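Slide 4. The black cloth, and why I don't trust it

Start slow. People will be coming back from coffee.

I was asked to talk about how we show small housewares to buyers, and whether the plain booth is worth what we spend on it. My position, so you can argue with me at the end: I doubt it. Stollberg has been telling us for years that a dark surface and white walls make a thing look more expensive. I have yet to see anyone prove it with a cup.

Pause. Let the Stollberg people laugh, or not.

The claim goes like this. Take away the kitchen, take away the shelf and the tea towel, and the buyer sees shape and color. Fine. But a buyer doesn't drink out of shape and color. She wants to know if it stacks, if it fits in a small hand, and if it tips when a child knocks the table. A bare surface answers none of that.

Next slide. Give them a moment with it before talking.

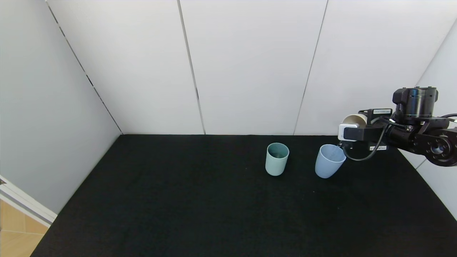

Elaine Damasceno told me she would order the green one on sight and leave the blue, and that no amount of kitchen clutter would change her mind. Pale blue plastic goes gray in a shop window, she said, and everybody in the trade knows it.

Do I believe her? Half. She may be right about green. She was also sitting in a warm office looking at two colors with nothing else to choose from, and I suspect that with a third cup beside them we'd have had a different answer. Ask the room: green or blue? Hands up, quickly. Don't comment on the result.

Then the cloth. Dark felt-type surfaces pick up specks, and on a black one the specks are pale and they show. Vondier's answer is to brush it between visits. Who brushes it at four on a Tuesday afternoon, with 30 people through the door? (Skip this if we're running behind.)

What I'd try instead – and I'm not sure of this either – is the same cups twice. Once on black, once on an ordinary table with a plate next to them. Same buyers, 2 weeks apart. Uriel Palma thinks they'll remember their first answer and repeat it. Possibly. Leave the question open and go to slide 5, prices.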